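Vindito cell (bin picking)

The Vindito cell is a single-arm bin-picking station run by Larnine, a small automation shop. It is known mainly for its upkeep routine, which the company published in October and which has drawn both imitators and doubters.
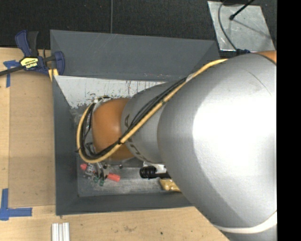

Setup

The bin sits on a wooden tabletop, held by a bar clamp at one corner, with blue tape marking positions on the table beside it. Larnine's manual calls this arrangement "repeatable." Golnar Nikzad, who reviewed the manual on 30 May 2021, was not convinced. Tape lifts and clamps creep, she wrote, and the manual gives no figure for how far the bin may shift before the arm has to be taught again.

Cables

Cables are routed along the outside of the arm and looped at the joint, with ties holding the bundle. The manual asks for the loop to be checked every 3147 picks. How that number was reached is not explained. Ívar Zoëga, the author of the section, has said only that it "came from the log." An earlier version gave 1467 - less than half as many - and the change has no entry in the revision notes.

The check itself is simple. The arm is moved slowly to both ends of its wrist travel while a second person watches for pulling or rubbing. Ties are replaced in pairs. Critics point out that a tie pulled too tight can do more harm than a loose cable, a risk the manual covers in one line.

Bin wear

Scuffs and scratches on the bin are treated as cosmetic. Nhi Khương has disputed this, arguing that a worn floor reflects light unevenly and could account for missed picks. Larnine has released no test results either way.

Claims of reliability

Larnine says the cell needs 2 service visits a year. The claim rests on one site, Tiêu, and has not been checked by anyone outside the company.

See also: Ultgate cell, Cable dress pack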